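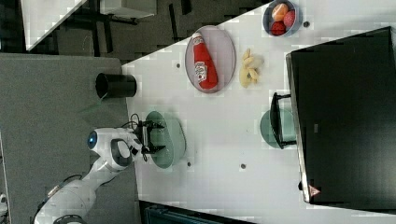
Setting the Table: Play Food and Dishes at Dedmont

Home | News | Lending Shelf | Contact

2 min read

The play food and dishes are back on the lending shelf at Dedmont as of September 2026. The collection was put away in January so it could be washed, sorted and relabeled, and it took longer than planned. Borrowers who had a set on hold have been contacted by email and have first pick until the end of the month.

The old arrangement kept all the food in one tub and all the dishes in another. Families would get home with six plates and a single banana. The sets are now packed as small meals, with dishes and food in the same bag. One of the simpler ones has pale green plates, a large light grey oval plate, a round bowl in blue-grey, a red ketchup bottle with a white cap, a little pile of pale yellow pieces and three round fruits. The fruits go in the bowl. Everything else can go wherever the children decide.

Most children start by moving things from one dish to another, and that can fill a whole afternoon. Older ones like to take orders or set a place for each person in the house. If the plates are all you need, ask at the desk. We keep spare dishes in the Cikora cabinet and they can be borrowed without food.

A few notes on borrowing. Sets go out for two weeks and can be renewed once, unless another family is waiting. The card inside the bag lists every piece — please check it before you leave and again before you return the set. If something is missing, write it on the back of the card. Small pieces turn up under couches all the time and can be dropped off later in the box by the Kinyua Street door.

Wash plates and bowls by hand in warm soapy water and let them dry fully before they go back in the bag. Play food should be wiped with a damp cloth. Please leave the labels on the bottles, even when a corner has started to lift. We have glue here.

The catalog now stands at 1036 items, counting each bagged set as one. The next group to be sorted is the wooden train track, which will be off the shelf while that work is done. Donations of dishes are welcome, but we have enough cups for now.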